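Search this site
Enter keyword
Search

Valtance issues handling practice for hand-held gripper recording

NELLHAM, February. Valtance has released a working practice document for teams that use hand-held grippers to record manipulation tasks for robot training. The document, titled Redine Handling Practice, sets requirements for tool checks, grasp quality, object selection and record keeping. It applies to household and light retail tasks and is available without charge to sites that record under contract to Valtance and to any outside group that requests it.

The practice was drafted at the company's Nellham site over two recording seasons. Drafts were tested against 2,000 recorded grasps, each reviewed by a second operator who had not taken part in the session. Clauses that two reviewers could not apply in the same way were rewritten or dropped. The released text contains 57 numbered clauses, down from 90 in the first draft.

"Most of the clauses we dropped were sound advice, but they could not be checked," said Birger Løken, who led the drafting. "If a reviewer cannot look at a recording and mark the clause as met or not met, it belongs in a training handout. We kept the two apart."

The section on grasp quality is the longest. It requires that both fingers make contact with the object before any lift begins, and that the operator hold the closed position briefly so the start of the lift can be located in the data. Regrasping is permitted but must be logged as a separate grasp. Sliding an object along a rack or shelf to get a better hold is also permitted, provided the slide is logged under its own task code.
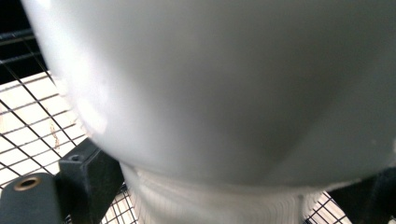 Large objects receive separate treatment. Where an object fills most of the wrist camera's view during a grasp, the practice does not require the recording to be discarded. It requires instead that some part of the gripper remain visible through the grasp, and that the operator approach slowly enough for the object and its surroundings to be recorded before the view closes. Reviewers are told to judge the approach and the grasp separately and to enter a mark for each.

Pale and low-contrast objects are covered by a short clause on lighting. Operators must check exposure with the object in place before the first recording of a session. Washed-out areas are acceptable on the object itself if its lower contour can still be followed. Lamps may not be moved between the first and last recording of a set.

Objects are grouped by shape and surface. Ribbed, pleated and smooth surfaces are entered separately, and an object with more than one kind of surface is entered under the surface that the fingers are intended to touch. Wire racks, mesh shelves and grids are classed as open supports. For these, the fingers must not close on the support together with the object, and any contact with the wires must be noted in the session record.

Tool checks are required at the start of each session and after any drop. The operator confirms that finger screws and threaded inserts are seated, that the fingers close evenly, and that nothing has shifted on the camera mount. A tool that fails a check is withdrawn, and recordings made since its last passed check are held for review. The practice does not set a fixed service interval.

Li, a contract recording firm, applied the draft at its own site before release and submitted comments on the logging clauses. As a result, session records may now be kept on paper if they are transcribed before the recordings are delivered.

The practice does not address the safety of powered robot arms, and sites that replay recorded tasks on such equipment remain responsible for their own risk assessment. Comments on the released text will be collected for the next revision. Requests for copies should be sent to the Valtance documentation desk in Nellham.

Comments

gridline_ops
Does the even closing check need a gauge, or is it by eye? Our fingers wear more on one side and the difference is small.

T. at bench 4
By eye in the copy I have, clause 12. We use a feeler gauge anyway and write the value in the margin.

marrowfield
Good to see regrasps logged separately. We have been merging them and it made a mess of our success rates. Would like to see the same for handovers between operators.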